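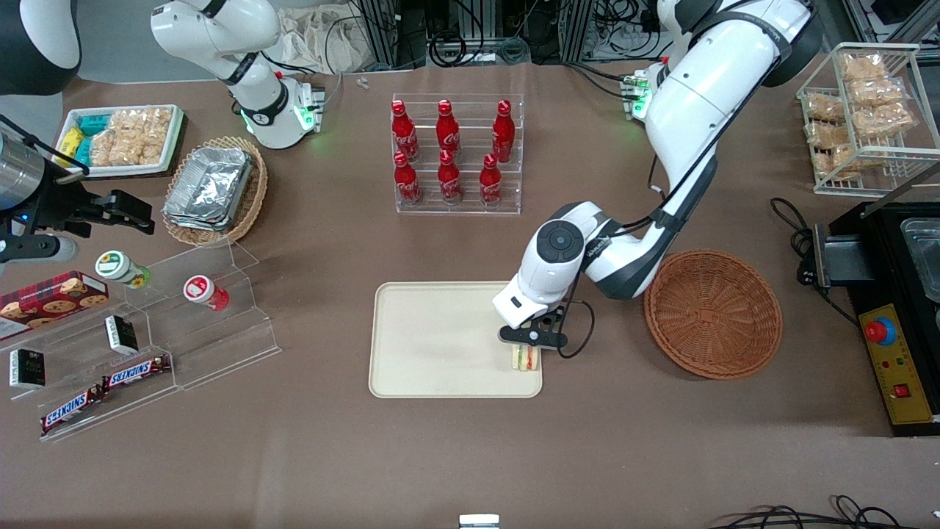
Pantry diary, Miravby House
February, 7:40 in the morning

The delivery from Khoury came up before the lift was switched over to passengers, and the storeroom was stocked by the time this entry was begun. Attendance expected for the midday service is 341, counting the two floors that did not order last month. Lama Akl has confirmed the figure with reception. The lunch allowance remains one sandwich, one bread or pastry item and one sweet item per person, with fruit on request at the hatch.

The question carried over from the previous entry concerned the order in which items are set out. Until now the packaged breads have stood at the front of the counter and the sandwiches at the back, and guests have reached across one to get to the other. It was agreed yesterday evening that a sandwich should go on the tray first and everything else should be within reach of it. The beige trays are to be used for this purpose. They have a low rim, they stack well, and they can be washed in the small machine without blocking the spray arm.

Wrapped breads and pastries remain in the white bin. I have asked that the bin be topped up from the back so that older packages are taken first. The yellow and teal packages may share the bin for the present, provided they are kept to one side and do not get buried. Foil-wrapped items go in the round tan basket. The reddish-brown basket, being shallow, is reserved for loose pieces and should stand empty until the fruit has been rinsed and dried. Last month it was filled with wet apples and took two days to dry out on the radiator.

The clear stepped rack is assigned to cookies and other boxed goods. Boxes should be placed with the printed side outward so that guests can see what is offered without handling them. Elie Smadi has proposed a second rack of the same kind, and the request has been entered in the purchasing book with a note that the Tisis catalog lists one in a suitable width. A decision is not expected before the end of the month.

11:15

The sandwiches were inspected before wrapping. The green, red and yellow filling holds together well when the bread is cut a little thicker, and the kitchen has been asked to continue in this way. Of the first batch, nine were set aside for uneven slicing and sent to the staff table, where they were eaten without complaint. The pepper supply is adequate through tomorrow. Lettuce is low.

A short disagreement arose over whether the foil packages should lie flat or stand on end in the basket. Ms. Akl prefers them flat, as they slide less when the basket is carried. Mr. Smadi prefers them on end, as more can be fitted in. Flat was adopted for today, and the matter may be raised again.

2:50 in the afternoon

Service closed at 2:15. Nearly 20 breads were left in the storeroom and have been offered to the Kolel reading room upstairs, which has its tea at four. The sandwich count and the sheet at the hatch differ by two. I attribute this to the early sitting, when the sheet had not yet been put out, and have corrected the ledger in pencil.

The new order of the counter was an improvement at the busiest time, although guests arriving from the east door still begin at the wrong end. A printed card has been requested. The wording suggested is "Please take a tray and begin here," in the large type used for the coat room.

To be done before tomorrow's service: wipe down the rack with a soft cloth only, as the blue pads leave marks; line the fruit basket with a clean napkin; return the borrowed tongs to the second-floor kitchen; order lettuce before five.

The storeroom key is with Ms. Akl this evening.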